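Ticket: Lighting cues skipping during run-throughs
Status: Open, waiting on reply
Opened: 23 September 2020
Venue: Stumdale Playhouse, main stage

Hi all! Me again, your stage manager with the cursed lighting board. We're running Skokico for the cue list and it keeps jumping over cues in Act Two. I hit GO on cue 63 (the storm) and it lands on 65, so the thunder never gets its flash and my poor actors stand there flinching at nothing.

What I've tried so far:

Restarted the board. Fine for one run, then the same thing again.

Swapped the GO button for the space bar on the laptop. It still skipped, so I don't think it's the button.

Deleted cue 64 and built it again from scratch. Now it skips the new one too, which felt a bit personal.

Ran only Act One, 15 times in a row, on my own, with a sandwich. Not one skip!

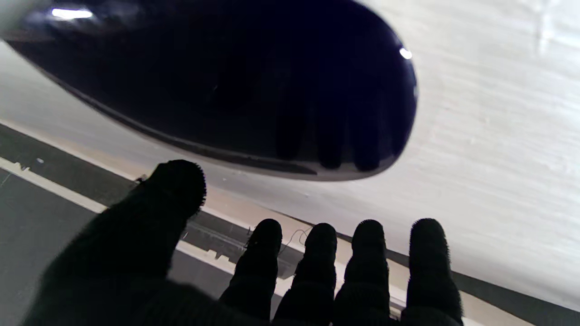
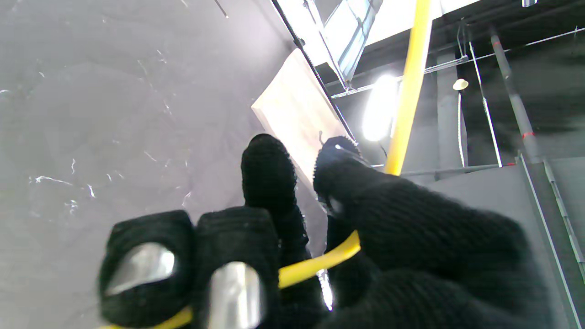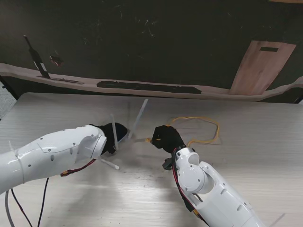
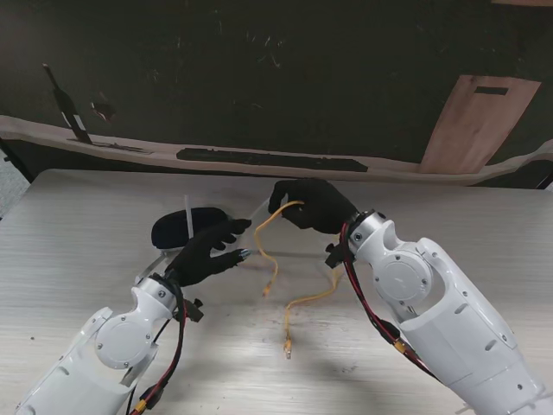 Attachments 1 to 4: black-covered hands, close up in 1 and 2, on the white arms in 3 and 4

Update, same evening: I looked at the timing on the storm cues. Cue 63 has an auto-follow of 500 milliseconds on it, left over from the February show (we copied that file to save time, sorry). Act One has no follows at all. So maybe the board fires 64 by itself and then my own GO pushes it on to 65? I do have a heavy thumb when I'm nervous.

Update 2: Took the follow off 63 and ran the storm again. Better, but I still got a skip twice in some 19 tries. Both times the sound laptop was plugged into the same network box, the old Ramesen one under the tech desk. With the sound laptop unplugged I haven't had a skip yet, but I only had time for a few goes before the dance class needed the stage.

Things I'd love to know:

Can the sound software send a GO to the lights without me asking it to? I can see a box marked "remote triggers" in the settings and it's ticked.

If I untick it, do I lose the doorbell cue in Rugemalira's kitchen? That one needs light and sound together.

I can send over the show file tonight. We open next week, so a quick answer would be lovely. I'm keeping the laptop unplugged until I hear from you and running the thunder off my phone.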